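Scuffs and marker on a white worktop, and curtain hem height

Workshop and Studio Furniture > Surfaces

bench_hem
I have a matt white tabletop against a plain grey-white curtain, used for laying out trays and crockery. The top has picked up grey scuffs, mostly in the band nearest the curtain. Isopropyl takes off the odd one. The rest seem to be in the finish. I would like to get it reasonably even before September without replacing the board. The curtain is unlined, bought from Kubíček as an end of roll.
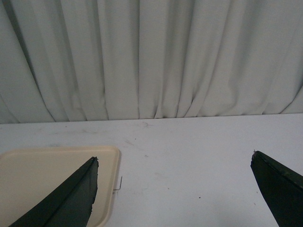
Tray corner, hem line and the smudges near the back.

Specks I can live with. The curved streaks bother me more.

zpaulik
Curved streaks near a hem are usually something being dragged in an arc, a tray or a box lid. Try a melamine sponge, damp, very light pressure, and test a corner first. It is an abrasive, so on a matt finish you are trading a grey mark for a slightly polished one.
Zuzana Paulík

Notside
Disagree with the sponge. I ruined a matt top that way and the shiny patch was worse than the scuff. Sugar soap, rinse, dry, repeat. If that fails, wet and dry paper at 2000 grit over the whole surface, never in spots.

bench_hem
Whole surface would also take off my marker lines, and I need those. The tray has to go back to the same position every time.

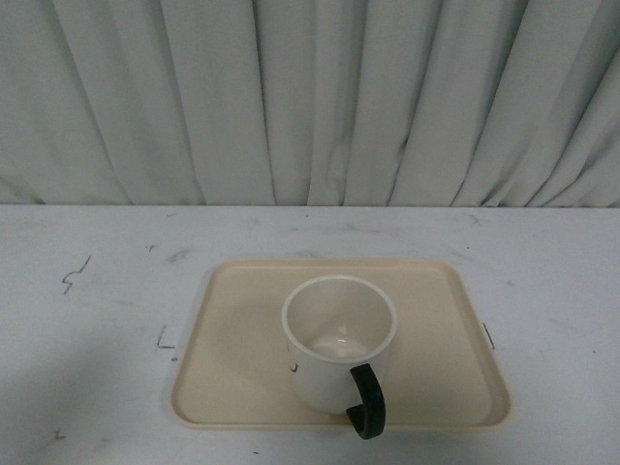
Tray between its marks. The squiggle on the left is not a guide.

zpaulik
Then redo the lines afterwards. Put the tray down, draw round two corners, done. I would use thin tape in any case, as marker creeps into a matt finish and leaves a ghost when you clean it.

Celtell
Tape lifts. After 50 or so placements the tray catches the end of it and you have a curled edge with fluff stuck to it. Marker is the right choice, fine tip, and accept the ghost. What matters is that both sides get the same sort of mark. An L one side and a plain stroke the other gives you a good left edge and a vague right one.

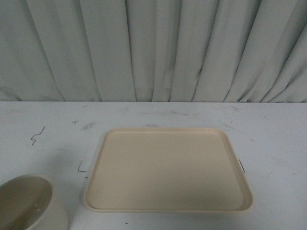
imeszaros
On guide marks generally, I set out a small tea counter and went through tape, pencil and paint pen before settling on marker. The failure was always the same: marks drawn tight against the tray get covered by the tray. Yours on the right peeks out beside the rim at a slant, so you cannot tell whether you are square to it. The L on the left does the job properly. Copy that to the right, 2 mm clear of the edge, and rub out the zigzag while you are there, as it will only confuse whoever uses the table next.
Ilona Mészáros

Notside
2 mm is optimistic with rounded corners. The straight part of the side is what you register against, so the mark wants to sit there. Corner marks on a rounded tray are always approximate.

imeszaros
Fair point for the corner itself. The long stroke of the L still runs along the straight part if you draw it long enough.

bench_hem
Agreed, longer strokes. Now the mug. It goes to the left of the tray with the handle towards it, and I keep the gap small so that everything stays within reach.
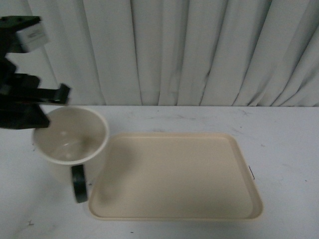

The difficulty is that with a gap that tight, the handle knocks the rim whenever the mug is turned. I could move the tray further right, but then every mark has to move as well. A round mark for the mug base would be another thing to clean round.

Celtell
Turn the handle away from the tray. No new marks needed.

bench_hem
Handle position is fixed, unfortunately.

zpaulik
Then shift the tray when you redraw. You are cleaning the lines off anyway if you follow Notside's method – it costs you nothing extra.

Notside
And shorten the curtain. Mine brushed the top and left grey along the back until I took the hem up. Zarnmont sell a weighted hem tape, part 356, if the pleats wander afterwards.

zpaulik
I doubt the curtain is the cause here. Fabric does not leave curved scuffs in a matt finish.

bench_hem
Sugar soap first, then the paper on an offcut of the same board. I will leave the hem alone until the top is clean and see whether the band comes back.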